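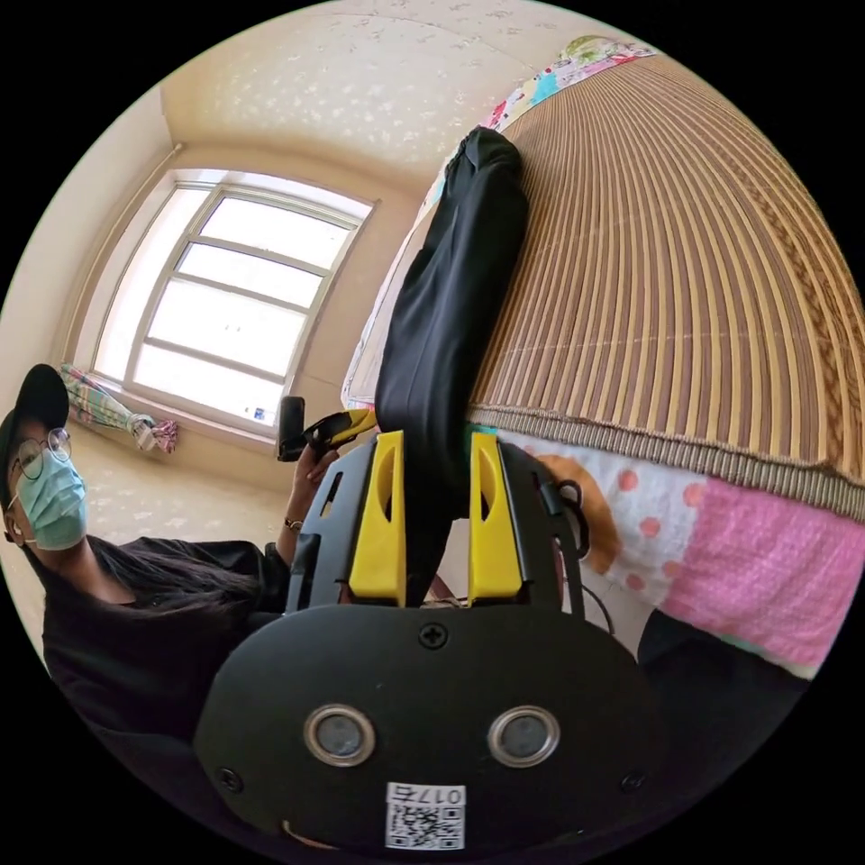
4. Fitting the mat and using the bed as a folding surface

The Vuvside sleeping mat is woven bamboo with a braided border. The leaflet in the box says it "needs no preparation". I have my doubts, so do the following anyway.

4.1 Strip the bed down to the fitted sheet and pull the sheet tight. A mat won't flatten out a lumpy bed, whatever the shop told you.

4.2 Unroll the mat from the head end. Check the border is flat along the near edge, where you'll be leaning and sitting.

4.3 Run the back of your hand along the slats and feel for splinters. Wipe the mat with a damp cloth and leave it to dry.

4.4 To fold trousers, lay them out full length on the mat and empty the pockets. Put one leg over the other, smooth from waist to cuff, then fold in half and in half again.

Note: Vikbridge claims the weave "presses as you fold". Natsumi Tanabe tried it for us on 3 pairs and saw no difference. Use an iron if you want a crease.

Caution: Don't drag belts or open zips across the slats. They catch.

4.5 If the bed is near a window, tie the curtain back while you work. Dark cloth hides lint in poor light. Strong sun is said to improve the colour of bamboo - we'd call it fading, and we'd draw the curtain again when you're done.

4.6 For a replacement mat, quote part 3536. Check the size against your own mattress before ordering.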